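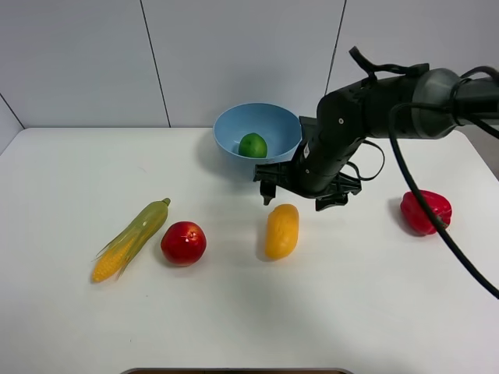
Light blue bowl with a lime.

Ferside Serving Bowls
Item group 1427

The Ferside range consists of round plastic serving bowls for dining rooms, schools, residential homes and staff kitchens. It is supplied by Trindutden to institutional customers and may be ordered by the piece or by the carton. The bowls are intended for whole fruit, bread rolls, salads and other cold foods served at the table or from a counter.

Sizes and cartons

Ferside bowls are available in small, medium and large. The small bowl is suited to an individual portion of salad or dessert. The medium bowl serves a table of 6. The large bowl is meant for counters and shared sideboards, and is the size most often chosen for whole fruit.

Small bowls are packed 40 to a carton. Medium and large bowls are packed 20 to a carton. Mixed cartons are not available, but single pieces may be added to any carton order at the standard piece price.

Colors

The standard colors are light blue, white and pale yellow. Light blue is held in stock throughout the year in all sizes. Pale yellow is produced in a single run each January, and customers who need a large quantity are asked to reserve it before the end of the preceding year.

Slight differences in shade may occur between production runs. Where bowls will be used side by side, the full quantity should be placed on one order. Bowls bought as replacements cannot be matched to an earlier run. 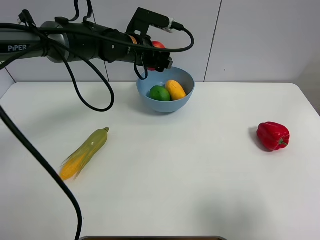
Wu

Use and care

New bowls should be washed before first use. They may be washed by hand with a mild detergent or placed in the upper rack of a dishwasher. Scouring pads and abrasive powders will dull the surface and should not be used. Stains from beets, tomato sauce or turmeric can usually be reduced by soaking the bowl overnight in warm water and baking soda.

Ferside bowls are not suitable for ovens, microwave ovens or hot plates, and should not be filled with boiling liquid. They may be kept in a refrigerator. Storage in a freezer is not recommended – the rim may crack if a frozen bowl is dropped.

Whole fruit should be washed and dried before it is set out. Limes, lemons and oranges keep well at room temperature for several days. Bananas are best placed in a separate bowl, where they will not hasten the ripening of other fruit. Cut fruit should be covered and returned to the refrigerator between meals.

Related items

Varnero lids fit the medium and large bowls and are sold separately. They are clear, with a raised grip, and are not airtight. The lids do not fit the small bowl.

Ordering and returns

Orders are accepted in writing from account holders. Please state the item group, size, color and number of cartons, together with the delivery address and any limits on unloading times. Unused bowls may be returned in unopened cartons. Single pieces are not returnable unless damaged on arrival – in that case, please keep the packing and report the damage before the bowls are put into use.

Page revised 19 September 2022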